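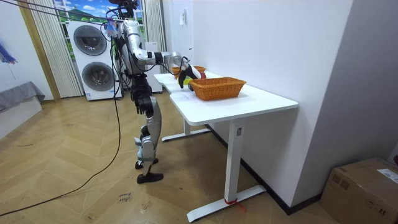
Unit 4: Can it put the groceries away?
Course notes, T. Sirko

Every spring somebody brings me a clip of a robot doing chores and asks if the job is solved. My answer in April is the same as it was last April. Sorting things into baskets is a fair test, and it's still a long way from a kitchen.

Ask of any demo:

1. Who set the table? A clear white top and two baskets make an easy room.

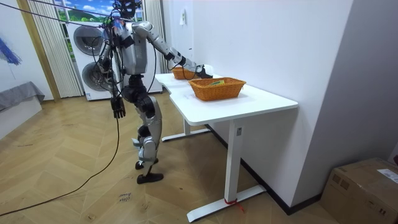 A four-year-old can do this job while talking about dinosaurs. Legs look good on video, but for work at a table I'd want to know what they add to the bill.

2. What counts as done? Holding an apple over a basket is a grasp. Score the release, and score where the fruit ends up.

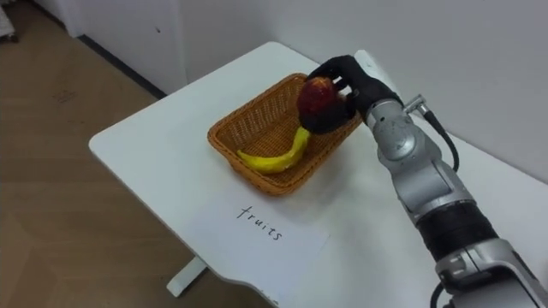
3. How many tries? Danylo Karpenko's reading for this unit asks for 100 runs, failures included. A paper that reports 11 good ones hasn't told you much.

4. What happens with awkward items? Fruit bruises, and a banana with its peel open is a nasty thing to pick up. Tape is round and flat, so the fingers need some way under it. 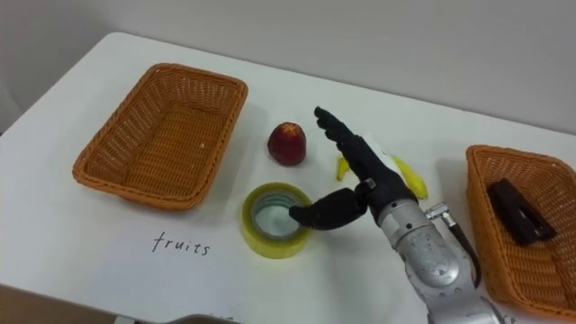

Labels are another matter. If "fruits" is written next to a basket, find out whether the system reads the word or was simply trained on that layout. Swap the baskets and run it again.

Homework: pick one chore you did this week and write down every step, up to 16. Mark the ones you would trust to a machine with your own dishes.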